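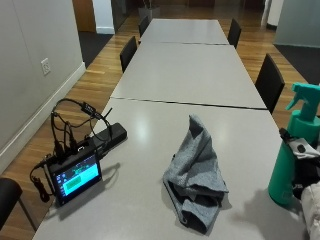

Questions I get about moving your site to a new host

I've moved my own sites more times than I care to admit (the last one went from Dellness to Lekota in June), and the same questions keep landing in my inbox. So I've put my answers in one place!

Will my site go down while I move?

It shouldn't. Keep the old account running until the new copy is up and you've clicked through it. I leave mine open for 30 days after the switch – yes, that means paying twice for a month, and I'm fine with that.

Do I have to move my domain too?

Nope. Your domain can stay where it is. You just change the nameservers to the ones in your welcome email. My oldest domain is still registered at Zitorine and has never given me any trouble.

What about my email?

This is the one that bites people. If your mailboxes live with your old host, they don't follow the website over. Set up the same addresses on the new account first, then copy the messages across. I had 3144 of them in one inbox and it took most of an evening, so start after dinner and put a movie on.

How big a site can I move by myself?

My biggest was nearly 600 MB, mostly photos, and the backup plugin handled it in one go. If yours keeps timing out, move the uploads folder separately over FTP.

Should I pay somebody to do it?

Skurnasano charged me $39 for a store I didn't want to touch, and I'd pay it again. For a plain blog I'd do it myself.

When's a good time to switch?

Late evening, whenever your traffic is lowest. I stay away from Monday mornings.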